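Notes from the gripper bench

Hello again from the back corner of the workshop! Ornella has asked me to write something for the newsletter about looking after the hand-held grippers, seeing as I've spent most of June doing exactly that, and she's promised not to cut the boring bits.

First, the fingers. We had a run of complaints that the tips weren't meeting squarely, and I blamed the linkage for two whole days before Natalie Ackroyd put a straight edge across the mount and found one finger sitting a whisker proud. A screw had backed out. So every gripper now gets its finger screws checked at 200 closing cycles and again at 1,196, an odd number I know, but that's where the counter stood when the last one came loose and I've stuck with it. Please write the reading in the Wikelton log before you reset anything – I had to guess at two of them last week.

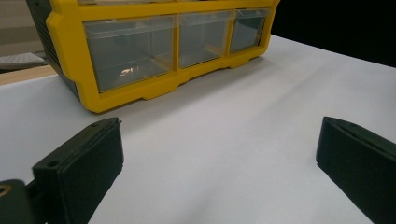 My own patch is the pads, the flat bits on the inner faces that do all the touching. I wipe them with a barely damp cloth, let them dry, then close them slowly on a strip of paper and give it a tug at the top, middle and bottom. If it slides out at one end, the pad wants reseating. After that I like to try the gripper on something with a thin edge to catch, and the yellow organiser with the clear drawers is good for this, with that narrow lip along the top of each one. Come at it square first, then from an angle, and stop if you feel the finger twist in your hand. Fiorella De Luca has been doing hers on the Sirnska unit as well and says the left pad goes first every time. Mine have all gone on the right, so we're no further forward there!

While you've got it on the bench, have a look at the holes in the mount too. Fluff gets in them and the screws never seat properly afterwards (a dry paintbrush shifts it, please don't use the airline).

We're down to 23 spare pads and Dayana Correa has another 48 on order, due Tuesday. They go in the cupboard by the door, second shelf, and the old ones go in the bin, please, not back in the bag.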